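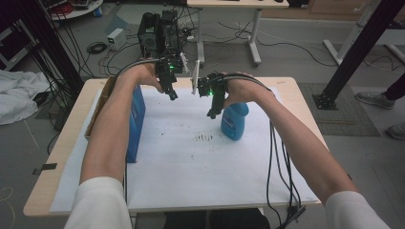 Progress against the Wutuvance reading grant remains patchy, and I would caution the foundation against the rosier figures in our March summary. Of 86 adults enrolled at the Hurkix and Dadau centres, we can show a measured gain for fewer than half. The rest either missed the second test or sat a different version of it. Attendance is logged on paper, which I don't trust. The plans get rewritten every fortnight.

Spending is on track. The take-home kits cost $255 each, and I have yet to see evidence that learners open them. Seven have come back still sealed. I've put a hold on the next order.
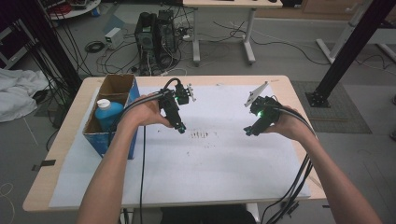
Rugemalira has read the draft and disagrees, replying that sealed kits say more about shift work than about interest, and that five months is too short to judge an adult reading programme. Perhaps. I would still like the second test repeated at both centres before any talk of renewal.

Report dated November 14, 2010.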